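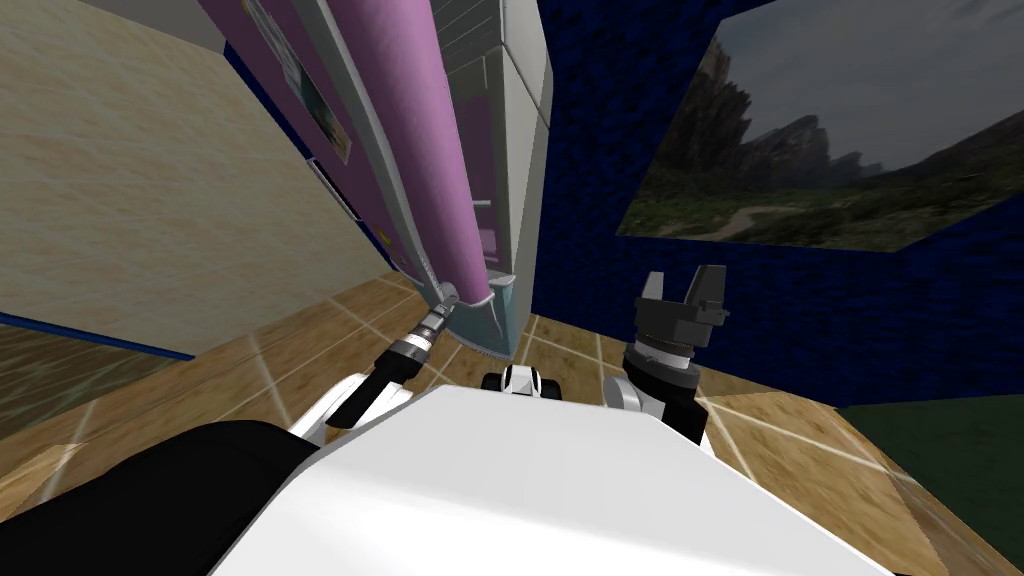
A hearing is supposed to find things out. That is the usual claim for it in civics books, and this chapter asks you to hold off on believing it. Most of the people on a legislative panel have picked an account of events before the first witness sits down, and the questions they ask are built to fit it. Look at the gripper touching the bottom of the tall purple cylinder. Someone told beforehand that it is grasping will see a grasp, and someone told it is pushing will see a push. Testimony gets the same treatment. One answer from one witness goes out in two press releases by evening, each side sure the answer was plain.

## Chapter 2: The Hearing as Theater

The Cinstead ferry hearings are a fair place to start, partly because so little hung on them outside Cinstead. The city had signed a contract with a firm called Trivach to run boats across the harbor. Service was poor and the bills were high. In May the council opened hearings, and Jucélia Tavares, who led them, promised in her first statement that "every fact will be laid on this table."

How many were? The printed record runs to 600 pages. Students who work through it (few do) will find that the members talk more than the witnesses. Emerson Fontes, who had run the harbor office when the contract was signed, was called for a full morning and got to finish very few of his sentences. Several questions put to him have no question in them.

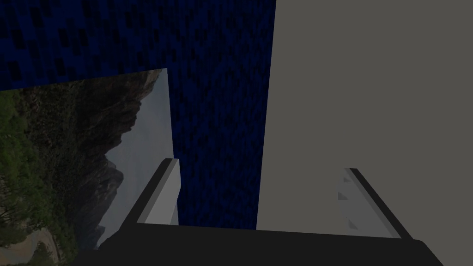 Tavares later defended the hearings on the ground that they had informed the public. Perhaps they did. Her staff counted 1000 letters and calls from residents and treated the number as proof of interest. It may be, though the staff never said how many letters came from the same people, or how many were about the ferry. A count of mail is weak evidence, and the council leaned on it hard.

The final report came out on 13 June 2020 with 19 findings. Marcelino Mendonça, the lone member to vote against it, noted in his dissent that most of them could have been written from the contract itself. His own record is no cleaner. He skipped much of the testimony and then complained that it was thin.

None of this shows that hearings are useless. Sworn answers can be checked later, and papers handed over under subpoena stay handed over. What we should doubt is the step from "a hearing was held" to "the matter was looked into." The sections that follow take up three parts of that step: who gets called, who gets to speak at length, and who writes the report. Read the Fontes transcript in the appendix before going on to the first of these.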